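Jewelry box

A jewelry box is a container for keeping rings, bracelets, earrings, and other small ornaments together when they are not being worn. The term covers purpose-made cases with fitted linings as well as reused packaging, such as a gift box or a product box with an inner tray. In many homes the second kind is the more common, and it often holds costume jewelry in daily use. 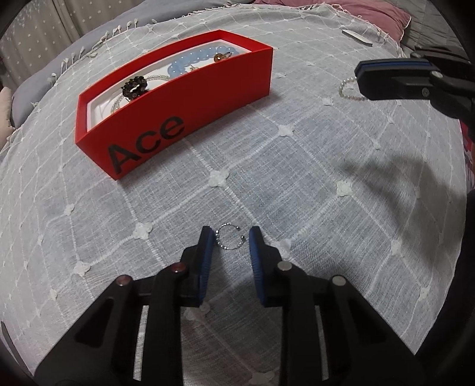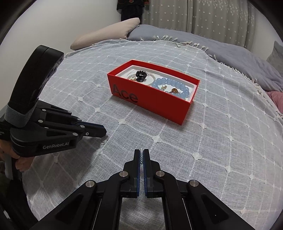

Beaded jewelry and small ornaments in a red box with a white inner tray, on a woven cloth.

Construction

Most jewelry boxes have an outer shell of wood, metal, leather, or paperboard and an inner surface that is softer or lighter in color. A light interior makes small pieces easier to find. Some boxes are divided into compartments, while others have a single open tray. Fitted boxes usually include a padded strip with slots for rings, a row of hooks for chains, or both.

Paperboard boxes are light and stack well but can lose their shape in damp rooms. Wooden boxes last longer, though some woods and glues give off vapors that speed up the tarnishing of silver. The Ogura box, a shallow wooden type with a lift-out tray, is lined with cloth for this reason.

Open trays

An open tray keeps everything in view, and bracelets can be laid in full loops along the sides. Smaller items such as earrings and charms are often placed inside the loops, which stops them from sliding when the box is moved. The main drawback is tangling. Thin beaded strands catch on hooks, clasps, and rough edges, and a strand pulled free in a hurry may break.

Sorting

Sorting is usually done on a flat, light-colored surface. A bedspread or folded towel is often used because beads do not roll far on it - a hard tabletop is less suitable. Pieces are taken out one at a time, checked for loose ends, and returned with the larger items first. Pairs of earrings are fastened together or kept in a small bag.

Elastic bracelets should be stored unstretched. Open rings and cuffs, which have a gap in the band, are laid flat so that no weight rests on the ends.

Care

Glass and plastic beads are wiped with a soft, dry cloth. Plated metal is kept away from perfume and hand cream, both of which can dull the finish. Boxes should stand out of direct sunlight, as some dyed beads fade.

Collecting

Older boxes are collected in their own right. The museum in Zilavstead holds 400 of them, including 20 from the Plandine workshop with their original trays. Erkow boxes, sold through department stores in runs of 200, are found less often with the lining intact.

See also: Costume jewelry, Bead stringing, Trinket dish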